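Budgeting for a second pair of hand-held grippers

Feb 10, 2019

The spending plan for the year has to be in soon, so I have been going through what the bench costs and what it will cost if we double it. I keep these notes mostly for myself, but two people have asked for the numbers.

The current setup is one pair of hand-held grippers from Gautam, bought in November. The pair was 972 dollars with cables and one set of finger pads. The tasks so far are small household ones, mainly cloth in and out of a basket. Each hand holds one gripper, and each gripper has its own cable, so the table has to leave room for both.

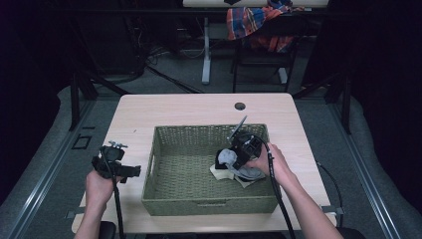
Grippers

I asked for quotes from Gautam and from Stuvel. Stuvel is cheaper per unit but sells the fingers separately, and once those are added the difference is small enough to ignore. Staying with Gautam means one set of spares covers both pairs. That settles it for me unless the lead time gets worse.

Finger pads are the part I underestimated. I had them down as a one-time purchase. They belong under consumables, and I now budget 3 sets per pair for the year. The blocks the pads mount on should last much longer, so I have put in one spare block per pair and no more.

Table and rails

A wooden top is fine for this work. I looked at a lab bench from Polano and could not justify it – the price was more than the grippers. The one thing I would pay for is a matte finish. A bare pale top throws a bright patch back at the gripper camera, and the grain washes out inside it.
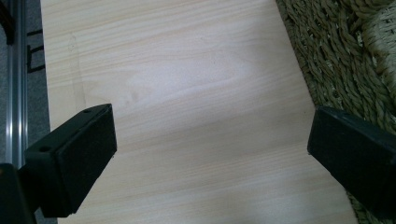
A dull top coat is a cheap line item and I have added it for both tables. The alternative was new lighting, which would have gone through facilities and taken months.

Aluminum extrusion is priced by length, and the cutting fee is charged per cut, so it pays to order everything in one go. I have set aside 300 dollars for rail, clamps and brackets on the second table. Wivthorpe will cut to size and ship in a week.

Cables

Buy them longer than you think. A cable that runs down past the table edge and across the floor uses up its length quickly, and extensions add another connector that can fail. I am also adding floor covers, which I left out last time.

Still open: whether the second table needs its own computer or can share. Sharing saves the most money of anything on the list, but it means only one table can record at a time. I will price both options before the plan goes in.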